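의자 두 개와 둥근 탁자 하나
기다리는 자리를 만드는 일에 대하여
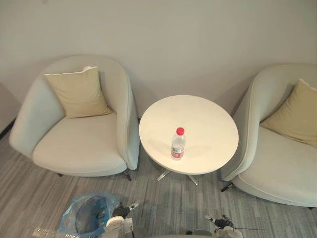
연회색 안락의자 두 개와 흰색 원형 탁자. 왼쪽 의자에 베이지색 쿠션이 놓여 있다.

글 에밀리아노 마테오스

내가 한국어로 처음 배운 가구 이름은 의자였고, 두 번째는 탁자였다. 나중에 안락의자라는 말을 배웠을 때 조금 놀랐다. 의자 앞에 편안하다는 뜻이 붙어 있어서, 앉기 전부터 약속을 하는 이름이라고 생각했다.

이번 호를 위해 나는 그 약속을 잘 지키는 의자를 찾았다. 건축 사무소 빈덴의 응접 자리에는 등받이가 높고 둥근 안락의자 두 개가 있다. 등받이가 그대로 이어져서 양쪽 팔걸이가 된다. 앉으면 어깨 뒤와 팔 옆이 같은 천으로 막힌다. 나는 오전 내내 그곳에 앉아 있었고, 일어날 때 시간이 많이 지나간 것을 알았다.

자리를 꾸민 사람은 실내 디자이너 나히드 비르크다. 그는 소파를 쓰지 않기로 처음부터 정했다고 한다. “모르는 두 사람은 소파의 양쪽 끝에 앉습니다. 가운데는 항상 비어 있고, 가방이 그 자리에 앉지요.” 의자를 따로 두면 그 사이에 탁자를 놓을 수 있다. 탁자는 두 사람을 떼어 놓지만, 물건을 내려놓을 곳도 준다.

탁자의 상판은 희고 둥글다. 그 밑에 가느다란 기둥이 있고, 기둥 아래에서 다리가 벌어져 카펫을 딛는다. 크기가 작아서 물병 하나를 올려도 무엇인가 차려 놓은 것처럼 보인다. 빨간 뚜껑의 물병이 이 자리에서 제일 강한 색이다. 윤이 조금 나는 흰 상판은 손자국을 잘 숨기지 못한다. 비르크는 이것을 단점으로 생각하지 않는다. 손자국이 보여야 닦게 된다는 것이 그의 의견이다.

바닥에 대해서는 의논이 길었다고 들었다. 카펫 견본이 9장 있었고, 그중에서 진한 회색과 연한 회색이 가로로 길게 섞인 줄무늬가 선택되었다. 벽은 아이보리에 가까운 흰색이고 그림이 없다. 나는 처음에 벽이 조금 심심하다고 느꼈다. 그런데 의자의 둥근 등이 그 벽에 흐린 그림자를 만들고 있었다. 무엇을 걸었다면 나는 그 그림자를 보지 못했을 것 같다.

쿠션 이야기도 해야 한다. 비르크는 다섯 가지 색을 의자에 차례로 대어 보았다고 한다. 겨자색은 예뻤지만 사람이 쿠션부터 쳐다보게 되었다. 그래서 베이지색이 남았다. 의자의 회색보다 따뜻하고, 멀리 튀지 않는 색이다. 쿠션은 등받이 안쪽에 조금 기울어져 있다. 나는 손으로 똑바로 세우려고 하다가 그만두었다. 기울어진 쿠션 쪽이 더 앉고 싶은 마음을 주었다.

집에서 이런 자리를 만들고 싶은 독자를 위해 비르크에게 조언을 부탁했다. 그는 먼저 의자에 앉아서 팔을 뻗어 보라고 했다. 몸을 숙이지 않고 컵을 놓을 수 있으면 탁자의 위치가 맞다. 탁자의 높이는 팔걸이보다 약간 낮은 것이 좋다. 그리고 두 의자를 완전히 마주 보게 두지 말고 조금씩 안쪽으로 돌리라고 했다. 마주 앉으면 면접처럼 되고, 나란히 앉으면 버스처럼 된다는 설명이었다.

집에 돌아와서 나는 우리 집 의자의 방향을 바꾸었다. 탁자는 아직 없다. 지금은 쌓아 놓은 책이 탁자의 일을 하고 있고, 컵을 올릴 때마다 나는 제일 위의 책에게 조금 미안하다.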